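Thursday, late, kitchen table

I got to sit second chair today! A real hearing, with a real judge who drinks something green out of a jar, and I carried the binders and was allowed to speak twice. I want to get it all down before I sleep or I'll start improving it.

The case is Stergiou, the landlord and tenant one I've been buried in since April. Our client rents the upper floor on Sekdale Street and the owner kept her whole deposit, 1410 dollars, for "general wear and cleaning." Those four words are all she ever got. No list, no receipts, nothing. The statute here in Hedville wants an itemized statement, and I've now read that statute so many times I could sing it.

Pantelis Pappas let me draft the opening. He cut most of it, of course, and he was right to. My version had a long wind-up on the history of deposit law (I love the history of deposit law!) and his started with the number and the date she moved out. It was four sentences. The judge wrote something down after the second one, and I nearly elbowed him.

Jailson Toledo was across from us for the owner. I'd been scared of him for weeks on reputation alone and he could not have been nicer in the hallway — he lent me a pen and told me the vending machine by courtroom 7 takes your money. Then he went in and took our timeline apart for a good twenty minutes. I learned more from watching that than from a whole semester of evidence. He never raised his voice. He asked our client what day she handed over the keys, then asked about the mailbox key separately, and suddenly there were two move-out dates and I was flipping through tab 4 like my hair was on fire.

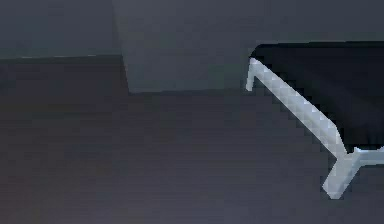
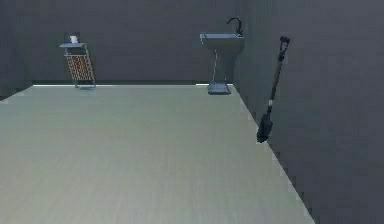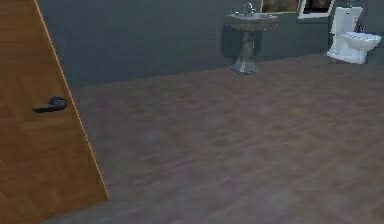
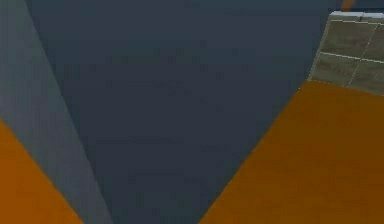

*3 min read*

So, tab 4. The mailbox key. I had the email! She'd written to the owner's manager at Hestari to say the key was in the drop box, and it was the same evening as the others. I slid it over to Pantelis and he slid it right back and whispered, "You found it, you do it." I stood up. My knees were doing their own thing. I said, "Your Honor, may I direct the court to tab 4," and my voice came out a bit high, but the judge turned to tab 4! People just turn to the tab when you ask them!

The second time I spoke was to say what page. Still counts.

After the break we got to the money. The owner's side had 170 for a carpet cleaner and about 700 for painting, and the painting bill was for the stairwell, which the tenants share. Pantelis asked the manager if the stairwell was part of our client's lease. Long pause. She said she'd have to check. He said thank you and sat down. I would have asked five more questions there and wrecked it. I wrote SIT DOWN in my notebook and underlined it.

No ruling yet. The judge wants short letters from both sides on the question of whether a late itemized list can fix having sent none, and I'm doing the first draft. There are two appeals cases that look good for us and one that doesn't, and Pantelis wants the bad one dealt with on page one. I've already started. I wrote the first paragraph on the bus on the back of the parking notice.

Our client hugged me by the elevators and asked if it went well. I said I thought the judge listened carefully, and that was the truth and also as far as I'm allowed to go. She's bringing her mother to the ruling.

Things to do: find the legislative notes for the deposit section, fix the exhibit labels (two tab 9s, how??), give Jailson back his pen. Buy better shoes. These ones squeak on the courthouse floor and I could hear myself all the way up to the podium.

Too wired to sleep. Going to read the bad case again.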